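Section 4: Sorting and storing your seed

Good news, the fiddly part is over! Your Grimuvine trellis kit is up, the wires are tight, and now you get to fill it. This section covers the climber seeds that came in the Gritau pouch, plus any you save yourself at the end of the season.

What you need
The Gritau seed pouch (27 packets)
A box with small compartments and a lid
A soft pencil and plain paper labels
A flat, pale surface to work on

4.1 Sorting the packets

1. Tip the packets out and check them against the list on the back of the pouch. If one is missing, quote part number 1089 when you write to us.

2. Put the packets in sowing order. Sweet peas go first, then the climbing beans, then the squashes and gourds, which sulk if they go in before the soil has warmed up.

3. Open one packet at a time and pour the seed into its own compartment. Sweet pea seeds roll beautifully, so go slowly.

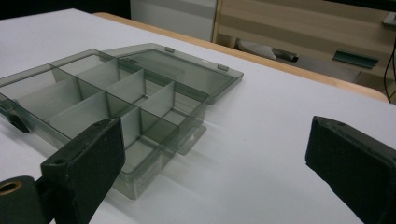

Fig. 6. Clear-sided divided box, lid open.

4. Write a label for each variety straight away. Bean seeds are easy to tell apart, but the gourds are not, and a surprise gourd can swallow a whole trellis by August (it's glorious, but your beans won't thank you).

5. Keep the empty packets. The spacing and depth are printed on the inside flap.

Note: Dividers in some boxes stop just short of the lid. Tiny seed such as foxglove vine should stay in its paper packet, folded over twice.

CAUTION: Several ornamental climbers have poisonous seeds. Keep the box shut and well away from children and pets, and never store it with food.

4.2 Checking old seed

Got a drawer full of half-used packets? Brilliant, let's find out what's still alive.

1. Spread a damp sheet of kitchen paper on a plate and lay 30 seeds on it with a little space between them.

2. Cover with a second damp sheet and slide the plate into a loose plastic bag.

3. Leave it somewhere warm and look every morning. Beans can show a root within a week.

4. If fewer than half have sprouted after two weeks, sow twice as thickly or buy fresh.

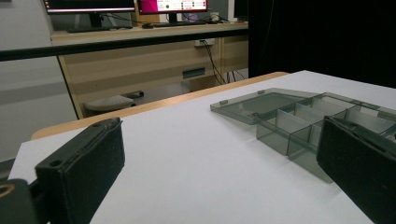

McAlister wrote in to say that a packet of runner beans found at the back of the shed, five years old, still gave a full row up the Sustmont frame, and asked whether soaking them overnight had helped. It may well have done! Soak beans for one night only, then sow them the same day.

4.3 Before you sow

Check that the bottom wire is 71 mm above the soil.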